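Bench and Hand Tools > General > Molded cases: keep or toss?

beltloop_ray
My starter set came in one of those green molded cases where every tool has its own little coffin. I've used it for 6 years and I have never once closed the lid without something poking out. My wife says bin the case and put the lot in a crate. I say a crate is where screwdrivers go to be forgotten. Thoughts?

Moderately_Torqued
Crate. Open top, wipe-clean, done. I switched in August and I haven't fought a latch since.

pegboard_pete
Crates are fine if you enjoy archaeology. You want the 10 bit socket? Please remove the upper layers and label your finds.

Moderately_Torqued
I own 5 screwdrivers, Pete. It's a short dig.

vtemba
Victor Temba here, I do packing and bench repairs at Cutberg, so I get both religions under one roof. We keep the SATA case (05163 on the lid) for anything that leaves the building, and blue crates for everything else. The crate side of the argument always looks its best when the crate is empty.

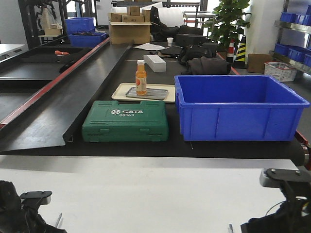 Case and crate, then the screwdrivers with the green collars.
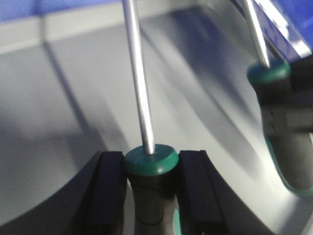
My rule is that the case wins if you carry it and the crate wins if you don't. A case that never leaves the bench is a very expensive tray. We have 2 people on late shift who disagree with me and store everything in their pockets, so take that as you like.

The other thing is handles. Fat collars don't want to go back in a molded slot unless you line them up exactly the way the designer had in mind, and the designer was in a mood that day. I cut the worst slots wider with a bread knife – ugly, works.

pegboard_pete
You took a bread knife to a tool case.

vtemba
It was that or the good knife.

beltloop_ray
Okay, the carry rule makes sense. Mine goes out to the car maybe twice a year, so by that logic I've been polishing a tray. What do you do about shafts all pointing the same way in a crate? I can't tell a Phillips from a flat until I've picked it up.

Moderately_Torqued
Tape on the butt end of the handle. Red for Phillips, anything else for flat.

gladys_in_gaskets
Or store them tip up in a block with holes. I made one from a fence post offcut. It holds 5 and weighs as much as a small dog.

pegboard_pete
Tip up is how you get a hole in your palm. Pegboard exists. I'm just going to keep saying it.

gladys_in_gaskets
We know, Pete. It's your name.

beltloop_ray
Went with the bread knife. The lid shuts. One slot is now wide enough for two screwdrivers and a pencil, and the ratchet still won't go in, so that's living in the kitchen drawer until I find the nerve to tell my wife.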